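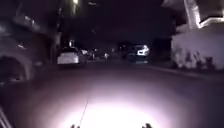 Can a plant-based ready meal hold its place in a small grocery store once the launch discount is over? In our store test it held for the lentil ragu and slipped badly for the other two meals.

Plant-Based Chilled Meals in Small Stores — Group Project Report
Group: Pramila Nautiyal, Hằng Chu, Valentin Jacquet
Supervisor: Mieke Claeys
Submitted 2024-09-16

1. What we wanted to know

Most of what we read for the course was about supermarkets and big restaurant chains. Not much on small neighborhood stores, where the chilled shelf is short and every product that sits there pushes out another one. We wanted to know what happens to a new meat-free line in that kind of store. Who buys it, do they come back, what gets thrown away.

The line was from Sorico, a small producer. Three meals: lentil ragu with pasta, jackfruit curry with rice, and a "chicken" pie made with pea protein. Sorico let us use their delivery sheets. The store was Goossens in Zatgate, run by Wim Lambrechts, who gave us the register totals and let us stand near the chiller with a clipboard. Thanks to him for that.

2. Method

Test ran 11 weeks, starting in May. First 3 weeks at the launch discount, after that full price. We logged sales per meal, waste per meal (anything past its date), and shelf position. Also a short paper survey at the register, one page, 9 questions. Too many. People stopped around question six and we had to drop the last part, on cooking habits, completely.

Register data was clean except for one stretch when the pie was rung up under the code for a regular meat pie. Pramila fixed this by going back to the delivery sheets and subtracting what was left on the shelf. So the pie numbers in that stretch are an estimate, the rest are straight counts.

3. Results

Total sold over the whole test: 1495 meals. More than Sorico expected and more than the store expected too.

Lentil ragu was the biggest seller from the first week and stayed there. Small dip when the discount ended, then flat. Waste was low.

Jackfruit curry sold well on discount, then dropped by more than half. Comments on the survey were mostly about texture and about the rice going dry in the microwave. A few people said they did not know what jackfruit was and bought it because it was cheap. They didn't buy it again.

The pie was strange. Slow start, better in the middle, then down again. We think the middle part is shelf position — it got moved to eye level next to the fresh soups when a soup delivery was short. When the soups came back it went down to the bottom shelf and sales went with it. We didn't plan this, so it's not a proper test, but it is the clearest jump in our charts.

4. Who bought them

Going by the survey, most buyers eat meat. Very few called themselves vegetarian or vegan. The main reason for buying was "quick dinner", then price, then "wanted to try it". Health came after those, environment last. This surprised us, all the packaging talks about the environment on the front and puts the cooking time on the back in small print.

Survey only reached people who were willing to stop, so mostly the afternoon crowd. Evening shoppers are missing and they are probably the ones who buy the most ready meals. Valentin wanted to redo it in the evenings but there was no time left before exams.

5. Comparison with Braltska

We had planned a second store, Braltska, a bit bigger and with a deli counter. They agreed and then changed their chiller supplier in the middle of the test, so the meals were off sale for a while. We have their numbers for the discount period only. Same order of the three meals there, ragu on top, pie last. We can't say anything about full price.

6. What we would suggest to Sorico

Keep the ragu as it is.
Curry: separate tray for the rice, or swap rice for something that reheats better. Say on the label what jackfruit tastes like.
Pie: agree on shelf position with the store before delivery.
Cooking time on the front of all packs.
Shorter discount. Most of the trial buyers came early in it and after that the discount was mainly going to people who were buying teh ragu anyway.

7. Problems and division of work

Hằng did the survey and the charts, Pramila the register data, Valentin the contact with both stores and the reading. We wrote section 3 together. Our first draft mixed up units sold and units delivered, Mieke Claeys caught it and all the charts were redone. Waste figures for the last week are missing becuase the sheet got thrown out with the expired stock. The full table by week and the survey form are in the appendix.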